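Can a gripper put your glasses away? How to run the test yourself

By Graham Holroyd

Every August somebody promises me a machine that will tidy the house. I own a house, so I pay attention. My standard trial is the Crabtree test, named after the street I lived on when I first lost a pair of glasses under my own foot. You need a table, a glasses case, a pair of thin-framed glasses and two grippers.

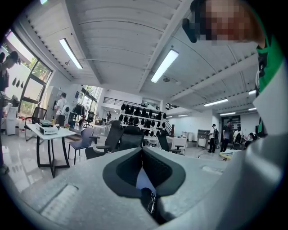
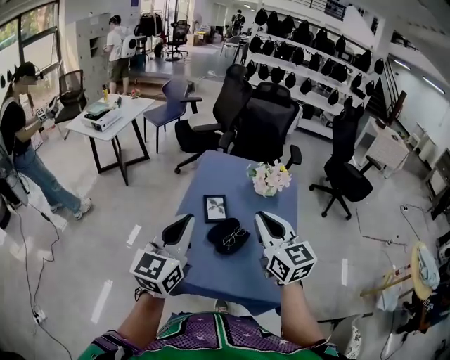
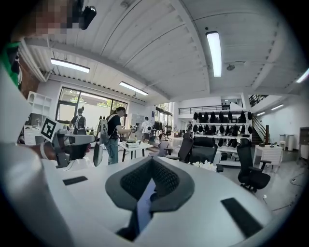 Two views from the grippers, with one of the table in between.

Step 1. Set the table

Put the case near the middle and lay the glasses on top. Add a vase of fake flowers and a small picture frame. Any chore looks easy on a bare table, and I have yet to visit a home that has one.

Step 2. Do it by hand first

Hold a gripper in each hand and try the job yourself. Pick up the glasses by the frame and keep your squeeze light. If you can't manage it with a human brain attached, don't expect much from software.

Step 3. Let the machine try

Give it 47 tries. Move the case a little each time, and score a pass only if the glasses end up inside with the lid shut. My own cutoff for "ready for the kitchen" is 100 passes in a row, so bring a snack.

Step 4. Write down the misses

Note whether it missed the grab, dropped the glasses or forgot the lid. Bent frames get their own column. Mine has 5 entries.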